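Candy box

A candy box is a container in which candies, chocolates or small cookies are sold, offered or kept at home. It can be made of cardboard, wood, glass or metal. The word is used also for the filled box, as in "a candy box for the guests". This article is about the household and gift box. For the large containers used in factories, see Bulk packaging.

Contents
1 History
2 Form and lining
3 Use in the home
4 Collecting
5 See also

History

Before sweets were sold in boxes, shops weighed them and wrapped them in a paper cone. The box came into use slowly, first for expensive goods which could break or stick together. In the town of Pedasstead the confectioner Prallov sold mixed candies in flat boxes of 12 and 50 pieces. The smaller one was bought mostly for visits, the larger one for weddings. The firm Pastetti, which came later, gave its boxes a hinged lid, but the hinge made them more expensive and it was given up after five years.

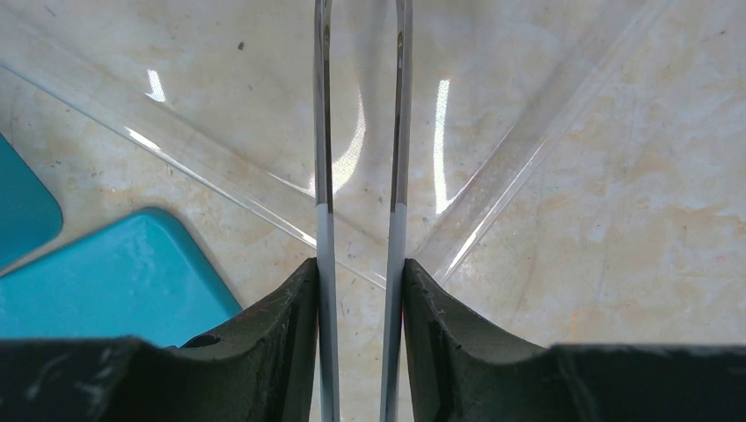 Dark pads and slender metallic fingers.

The name "visiting box" is found in older price lists from Pedasstead. According to the local historian Müzeyyen Coşkun, it meant any box small enough to carry under the arm, and it said nothing about the contents. Other writers use the name only for boxes with a ribbon.

Form and lining

Most candy boxes are square, rectangular or round. A low box for one layer is preferred for filled chocolates, while hard candies are often put in a deeper box without any division. Metal boxes usually have a rolled rim, so that the edge is not sharp for the hand.

The pieces may be separated by a card grid, by a molded tray or by paper cups. The paper cup is pleated, so one cup can take pieces of slightly different size. It also keeps the fat of the chocolate away from the bottom of the box.

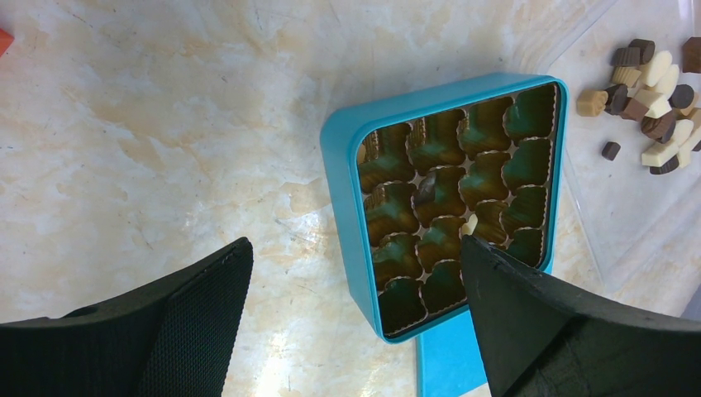 p. 57

A square tin with rounded corners can be lined with such cups in a grid. Round boxes are more difficult to fill, and the spaces near the wall are often closed with folded paper.

Use in the home

After the candies are eaten, the box is rarely thrown away. It is used for buttons, thread, letters, tea or coins. In many families the same box is filled again each year before a holiday, usually with candies of a cheaper kind.

Collecting

Collectors pay most attention to the lid. Boxes of the Işık brand are wanted for their bright colors, and Recep Özkan has written a short guide to their dating. A box with its first paper lining is worth more than an empty one.

See also

Cookie tin
Gift wrapping
Paper cup (baking)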